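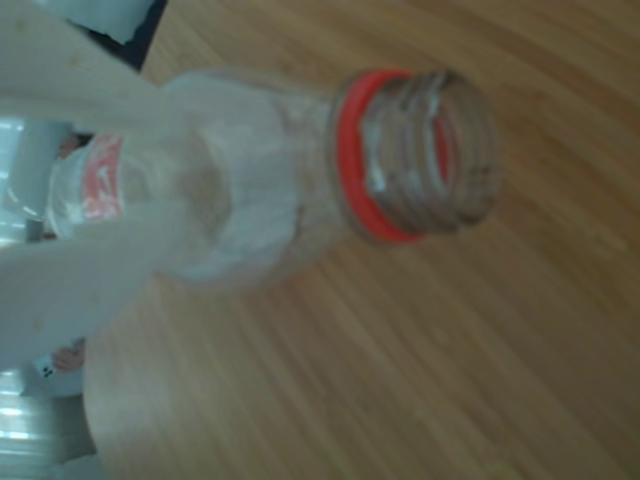

**Cokero Social Club - Kitchen and Recycling**

*Review by Izzati Kwok, January 20, 2026*

I've been meaning to write up the Grostska cardboard sorting box ever since Hatsue Sugiyama asked me which one to get for her own kitchen, and I'm sorry it has taken me so long, Hatsue! We've had ours since July, so by now I feel I know it rather well.

It's a plain grey box with an open top, and we use it for soft drink empties. The colour is a soft, quiet grey, the sort you stop noticing after a while (I was hoping for green, but I've come around). What I really love is how smooth the inner walls are. Our old box was rough inside and the labels used to catch and tear, and then you'd be picking little red scraps out of the corners.

A bottle will happily lie on the diagonal in it. Some go in with the cap still on; others I uncap first and keep the caps in a jar, but the red ring stays on the neck - I gave up wrestling with those long ago, and I've the chipped nails to prove it. The Coca-Cola bottles we get say RECICLAME across the top of the label, and I do find it a cheerful little nudge when I'm clearing the table.

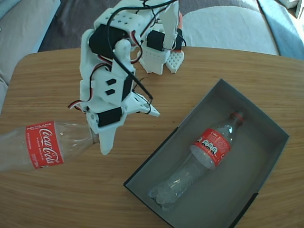 ## A few grumbles

It's cardboard, so please rinse and drain your bottles properly. Daichi Ishida tipped in a half-full one at our summer lunch and the bottom has never been quite flat since. There's no lid and no handles either, and I'd gladly pay a bit more for handles.

We paid 18 dollars for ours, which felt dear for cardboard, though I'd still choose it over the Delteo one we tried before. That one was a lovely thing to look at, but it wobbled every time somebody brushed past the table.

Would I buy it again? Yes, and I'd get two, so there's a dry one waiting when Daichi comes to lunch.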